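# Can a robot do my chores yet? Your questions, our best answers

We get a lot of mail about robots at Josska, more than we ever expected when we started out as a little newsletter on running a home and a small workshop. Judit Győri and I sat down with the whole pile and tried to answer the ones that keep coming back. Tidying up is the big one, so we start there. 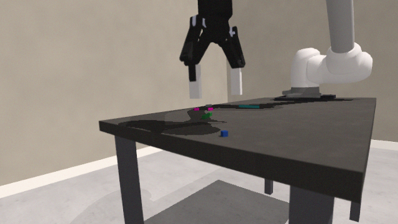
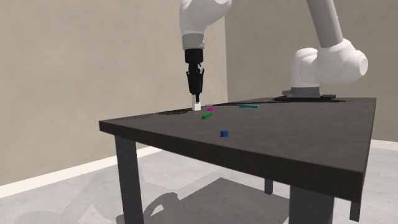 *Practice tidying in simulation: an open gripper over the table in the first, a small white block between its fingers in the second.*

## Why is everyone practicing with little blocks?

Pushpa Sisodia wrote to ask us this, and I had the very same question when I began reading up on it! A block is about as kind as an object gets. It has flat sides, it doesn't squash, and it doesn't have a handle that sticks out where you weren't expecting one. If a program can find the right block among a few others, get its fingers on either side and put it down where you wanted it, then you have the beginnings of clearing a table. Only the beginnings, mind you. Your kitchen table after supper has forks, crumbs, a wet glass and somebody's homework on it.

## Why do it on a computer first?

It's cheap, and nothing gets broken. A simulated arm can knock a block to the floor 300 times before lunch and all you have lost is some electricity. You can also change the colors and move the pieces around as much as you like. The trouble comes when you move to a real arm, where things slip and bend a little and the light from the window changes all afternoon. Programs that looked wonderful on the screen can get quite clumsy, and people spend months closing that gap.

## So can I buy one that picks up after the kids?

Not one I would tell my own sister to buy. Robot vacuums are fine, and plenty of our readers love theirs. Picking toys up off the floor, sorting them and putting them in the right bin is a much harder job, and what we have seen so far was slow and needed a person close by.

## What about laundry?

Oh, laundry. Cloth is hard for a machine because it never lands in the same shape twice. Folding a towel that has been laid out flat is within reach. A basket of mixed clothes, with one sleeve inside out and a sock hiding in the pillowcase, is another matter, and I would keep folding for now.

## I run a small shop. Is it any different for me?

Yes, and the news is better. Sneha Chaturvedi at Yadav, where they pack hardware kits, put it to us nicely: on her floor the same part shows up in the same tray all day long, and a home is never like that. If your job looks like hers, an arm may well earn its place. She would still want you to plan for

- someone to refill the trays
- a safe space around the arm, properly marked
- time to set it up again whenever the part changes

If you make something different every week, I'd wait a while longer.

## Which chore should I expect first?

Judit says loading a dishwasher with plain plates. I say wiping counters. We have agreed to disagree and we'll look at it again in December.

## Can I send in my own question?

Please do! Mark it for Judit or for Bhupendra Katiyar, who handles the shop-floor mail, and tell us a little about your home or your workplace so we can give you a proper answer.

*Last updated August 30, 2023*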